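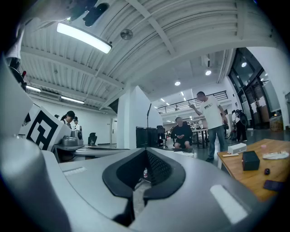
Reading time: 4 minutes

Gevard publishes its maintenance routine for the Nina teaching cell

DRAROTSTEAD, 4 Feb 2018 — Gevard, the maker of gripping tools and small handling cells, makes available from today the complete maintenance routine of Nina, the teaching cell in its Drarotstead workshop. The routine was until now an internal paper. It can be requested free of charge by every user of a Weltadetti hand gripper, and also by people who are only considering to buy one.

Nina is a simple cell. A person holds the Weltadetti gripper in the hand and does a task with it on a table, and the camera on the tool records how the task was done. Later the records are used to teach a robot the same movement. For this the camera must always see the jaws from the same place, and the printed marker next to the working area must be easy to read. When one of these two conditions is not fulfilled, the records of a whole morning can be lost.

In the past year this has happened to us more than once. The gripper itself was never broken. The reasons were small ones: rubber padding that had become smooth, a camera screw that was a little loose, a marker cube that somebody had moved to make space for a cup of tea.

"We were looking for difficult faults and we found easy ones," says Eugeniusz Szewczyk, who is responsible for the cell. "So I wrote down what I do with my hands each time, in the order in which I do it. A colleague followed the paper without asking me anything, and then I knew it was good enough to give to customers."

What the routine contains

The daily part begins with the padding. The opening of the gripper has the form of a V and is lined with dark rubber. Dust stays in the narrow end of it, where the fingers cannot reach, so a soft dry brush is used from the wide end down to the slot. After the brush comes a cloth with clean water. Alcohol should not be used, it makes the rubber hard. If the padding shines, it is time to change it.

Next is the camera. The user looks at the live picture and compares it with the reference picture which was saved on the day of the set-up. The grey body of the tool and the black opening must lie in the same position in both. If there is a difference, the holder is opened with the small key, the camera is turned until the two pictures agree, and the holder is closed again. Please do not correct the difference in the software. We did this for several weeks, and each correction was made on top of the one before, until no one could say where the zero was.

Then comes the marker. Our marker is a black square printed on a white cube, and it has its own place at the working area. The place is drawn on the surface with a thin pencil line. The user checks that the cube is standing on its line and that the print has no scratches or shine. Glossy tape over the print is not a good idea under strip lights — we have tried it.

The last point of the day is a test record. The user takes a small bottle, lifts it, puts it back and opens the gripper fully. The software shows the opening and closing as a curve. A clean curve goes down and comes up without steps. Steps in the curve mean in most cases dirt in the guide, and the brush is needed again.

Longer intervals

After 1000 closings the padding is taken out and looked at from behind, also when the front still seems good. After 2174 closings the guide is cleaned and greased. Customers have asked already why this number is so strange. It is the number at which our first tool began to stick, and we have decided to keep it, as we have no better one.

The changing of the padding needs two people the first time and one person after that. The old piece is pushed out from the slot side. The new piece goes in dry, with no glue, and the tool is then closed and left so for eight minutes before the first test. The camera has to be compared with the reference picture again after each change, even if it was not touched.

Working in an open room

One chapter is about the room. Nina does not stand in a closed laboratory. The workshop is one large space with a corrugated ceiling, glass doors and desks, and people walk through it, talk and point at things while the cell is in use. We wanted to keep it in this manner, for our customers have rooms of the same kind. The chapter explains how to place the marker so that the light from glass doors does not fall directly on it, how to lead loose cables away from the view of the camera, and what to do when the ceiling lights are changed. In the last case a new reference picture is necessary.

Mr Szewczyk asks readers to send him their corrections. "The chapter about light is the weakest one," he says. "I know our room well, but I do not know the others. If a step does not work in your place, write me which step it was and what you did instead."

Availability

The routine is a document in English, with a daily sheet which can be printed and hung next to the cell. Owners of a Weltadetti gripper receive with it one set of replacement padding and one small key for the camera holder, as long as the stock allows. A second version, for cells with two grippers, is in preparation. We do not give a date for it yet.

Visits to the Drarotstead workshop are possible by appointment. Visitors may clean and adjust Nina themselves under guidance, and they are welcome to bring their own gripper if it gives them trouble.

About Gevard

Gevard develops and builds gripping tools, holders and small handling cells in Drarotstead. The Weltadetti hand gripper is assembled, tested and repaired in the same workshop.

Press contact

Gevard, Drarotstead
Eugeniusz Szewczyk, Nina teaching cell

Reprint free of charge. Please send us a copy.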